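Seven in the morning and the yard at Putach is already a mess. Two trailers in, one out, a skid steer parked across the gate because the last guy left the key in his pocket and drove home to Arroyo with it. Baltasar Urquijo is on the phone about the key. He is also eating a burrito. He waves me in.

This is the busy end of spring, May, when everybody in three counties decides to pour a patio. Trenchers go first. Then plate compactors, then the little mixers, then anything with a bucket. Urquijo has 40 machines on the books and on a good day maybe a handful are sitting still. A sitting machine is the one that bugs him. "I walk past it, I get mad at it," he says.

He started with one used trencher, a Jutus, bought off a fence contractor in Rivwood who was quitting the business. Ugly thing. Chain was shot, seat was gone, somebody had sat on a boat cushion for years. He rented it to neighbors on weekends, fixed it at night, rented it again. It paid for a second one. The second one paid for a truck.

The old Jutus is still out back. Still rents, too, mostly to people who ask for it by name.
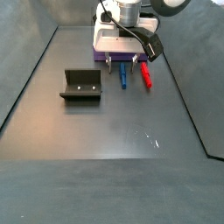

The money in this trade is in the turnaround, and the turnaround is cleaning. I didn't get that until I stood at the wash rack for a morning. A mini excavator comes back with clay packed in the tracks, up in the rollers, dried on hard as brick. Takes one person most of an hour with the pressure washer and a flat bar. If the next customer is standing at the counter, that's a long hour. Urquijo charges a cleaning fee and hates charging it. Half the arguments at the counter are about mud.

The other half are about fuel. Bring it back full, the contract says. It's in bold. Nobody reads bold.

Then there's transport. A lot of homeowners show up with a half-ton pickup and a ball hitch that has never pulled anything heavier than a jet ski, and want to take an excavator up the canyon. The answer is no. Delivery inside town is cheap, delivery up the canyon isnt, and he'd rather lose the rental than get the call from the shoulder of the road. He has gotten that call. He tells the story fast and doesn't enjoy it.

Contractors are easier. They know what they want, they're in and out in ten minutes, they beat up the equipment in ways you can predict. Bent teeth. Blown hose. A missing grease cap, always the same one. They also pay late, some of them, and there is a clipboard by the register with names on it that I was asked not to copy down.

Damage waivers next. Buy it or don't, he says, but know what it skips – tires, glass, and anything you did on purpose. A new hydraulic hose on a small machine is an annoyance. A windshield on a lift can run 800 dollars with the labor, and that is if the part is on the shelf in Rivwood, which in May it never is.

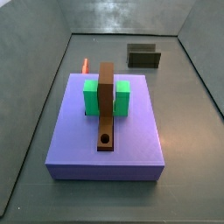
A purple block with a dark brown piece set into its top.

By noon the key has turned up. The guy's wife drove it over, dropped it through the truck window and kept going. The skid steer gets moved, the gate opens, and the line that built up behind it comes in all at once.

So what should a first-timer rent? Smaller than they think, says Urquijo. People look at a big dirt pile and ask for the big machine, then can't get it thru the side gate. Measure the gate. Measure it at the latch, where its narrowest. Call the utility locate people well before you dig, and don't tell him the neighbor said the gas line is on the other side. Reserve early. Show up early too, when there's still somebody free to walk you around the controls.

He gives that walkaround himself when he can. Parking brake, throttle, left stick, right stick, what the beep means. About 3 minutes if the customer is paying attention. I watched him do it with a retired couple picking up a stump grinder, and she was the one asking the questions, good ones, and she was the one who drove off with it.

The phone again. Somebody in Arroyo wants a trencher for tomorrow. There is one left, the old Jutus, and he asks them how they feel about boat cushions.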